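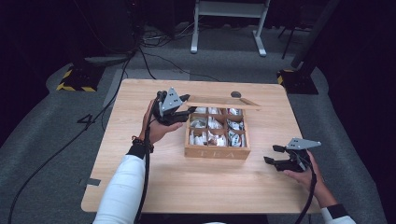
Sinitz tea box, nine compartments – review
3/30/24

Quick one as I'm meant to be out the door. Had the Sinitz box since last July, use it every day, someone asked in the comments if it's worth it. Mostly yes.

What you get: a shallow wooden box, three rows of three, thin wooden dividers, flat lid that comes right off the top. TEA engraved on the front in capitals, nicely spaced, quite pale. You won't read it across a room. I like that. My sister thinks it looks unfinished.

Size. Small. Smaller than I'd pictured from the listing, and I did read the measurements, just didn't get the tape out. Sits on our little square table and leaves plenty of room for mugs. If you've got 200 bags to house this is not your box. It's for having a choice out, the rest stays in the cupboard.

Bags. Wrapped ones only, I'd say. Packets in paper or foil stand up if the compartment is full and flop against the divider once you've used a few. Doesn't bother me. Unwrapped bags I tried for a week and they went stale and left dust in the corners, which is a pain to get out – ended up with a dry pastry brush. The big square envelopes don't fit upright at all, had to fold the tops over. Looked a mess.

Lid. This is the bit I'd moan about. No hinge, so you slide it back or take it off altogether and then it needs somewhere to go. I leave mine resting across the back of the box. Fine on a table, annoying on a narrow shelf. It's gone on the floor twice. No damage, small dent in one corner that I've turned to the wall.

Dividers are thin but haven't budged. One has a rough edge, took a bit of sandpaper to it, 2 minutes. Would have liked that done before it was sent out tbh.

Smell – strong when it arrived, sort of sawdust and glue. Left it open on a windowsill for a few days. Gone now. But I did have peppermint next to plain black tea for ages and everything ended up minty. Keep the strong ones at one end or do what Chaimae Belkadi suggested last time and fill the whole thing with the same sort.

Cleaning: barely damp cloth, then dry it straight away. Don't soak it. There's a pale ring inside one compartment from where I put a wet teaspoon down, my own fualt.

Compared with the Plamer one I had before: Plamer has a clear lid on a hinge, so you can see what's running low, but only six spaces and the catch went after a couple of months. Sinitz is plainer and better made. Nicer on the table when people are round too.

Would I buy it again, yes. For a present, also yes, I've got one put by for Oleksandra Nazarenko, don't tell her. Get it with a few packets aready in it if the shop does that, an empty one looks a bit sad in the wrapping.

Four out of five. Lid loses it the point.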